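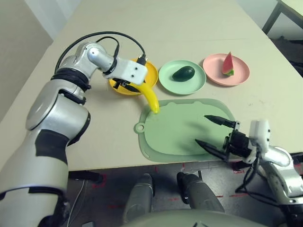 Visit to the Skitmont ripening depot, Madstead
1 July 2020

The Madstead depot takes in green bananas by refrigerated truck and sends them out at the colour each store has ordered. A smaller line handles avocados. Our group was met at the weighbridge by Ebenezer Quansah, signed in, and issued hairnets and vests before going through to receiving.

Fruit arrives at a pulp temperature between 13 and 14 degrees. A probe is pushed into one finger per sampled carton and the reading goes on the load sheet. Anything under 13 is set aside for chill injury checks. The sign is a dull, smoky peel, which may not show until the fruit colours up. Receiving staff also cut a few fingers across to look at the flesh.

There are seven ripening rooms, all of the pressurised type. Pallets are lined up in two rows with a tarp rolled down over the gap between them, and fans pull air through the carton vents. The older rooms at Ellel, which some of us saw in April, circulate air around the stack only, and the spread in pulp temperature from top to bottom carton was plain on the charts there.

The standard cycle starts by bringing the pulp up to 18 degrees. Ethylene is then dosed at 100 parts per million for 24 hours with the doors shut. After that the rooms are vented to clear carbon dioxide, and the set point is stepped down daily until the fruit reaches the ordered stage. Humidity is kept high until colour break and then let down a little, which the operators say reduces split peel.

The controllers are Zakaria units, fitted when the rooms were rebuilt. They log air supply, air return and two pulp probes per room. Power use was not discussed in any detail. Room 4 was down for a door seal.

Avocados are run in a separate room at a similar temperature with a shorter gas period. Firmness is tested by hand and with a gauge on a sample from each grower lot. Dark-skinned and green-skinned types are not judged the same way, as peel colour tells you little about the second. 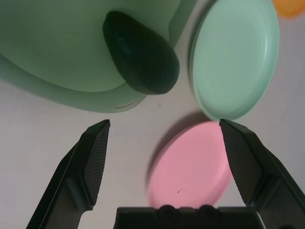
Araba Owusu disagreed with part of this. In her view the gauge should come first on every lot, and hand testing bruises more fruit than the depot allows for in its waste figures. Quansah said the sampled fruit is written off in any case.

Dispatch was the last stop. Outgoing loads are held at 14 degrees and checked against a colour card under fixed lighting. Copies of the cycle sheet are available from Kwame Akpalu.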